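Chores, Still Ours

Vudow says 2025 is the year machines tidy up. My sink disagrees, so we went to look at the work.
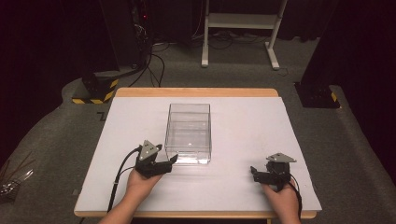 One clear box, two grippers, hands still included.

Moro wants 300 chores on its list — wiping tables comes in at number 5.
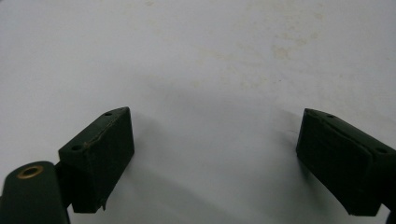

Steinbach wrote in to say a shop floor is easier than a kitchen, and he'd trust a machine with shelves first.

Shelves it is, then. 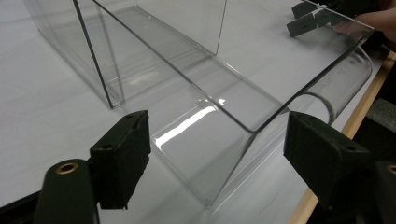

Restocking sounds simple until you try it. A curved clear bin is mostly glare and outline, and I'd fumble it too.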